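Success rate is a poor headline number for cloth manipulation. The Forkberg results report 81 per cent over 1000 trials of folding on a bed, and say little about the demonstrations behind them. 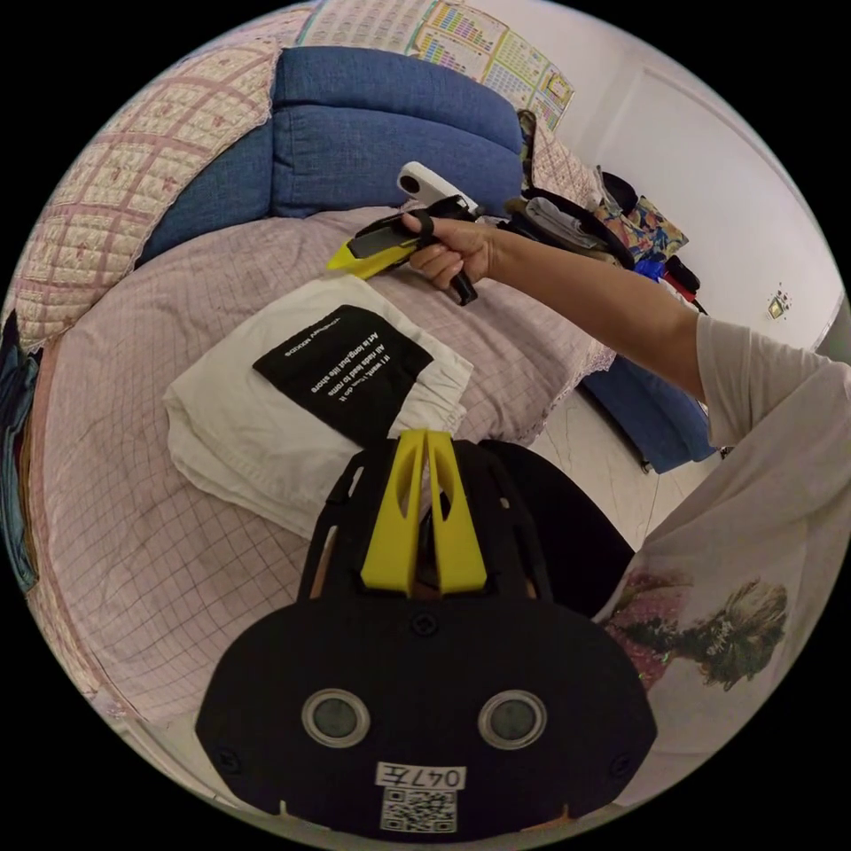

*Two hand-held grippers at the bedside, folded white cloth on the sheet.*

Tyra Magnusson argues that more homes will fix generalisation. I doubt it. A policy trained on tidy folds learns few recoveries, however many bedrooms it has seen. 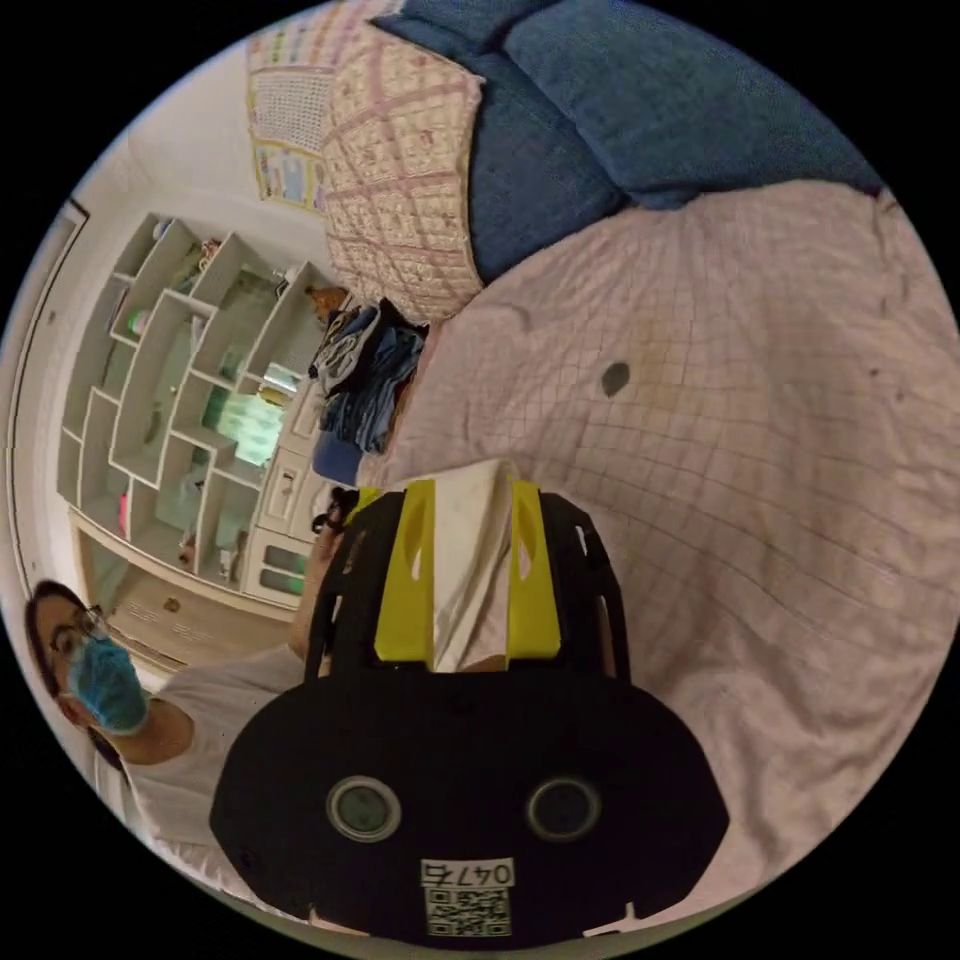

Failed grasps should be kept and labelled. The Mets baseline discarded 19 per cent of its episodes, and I would like to see them.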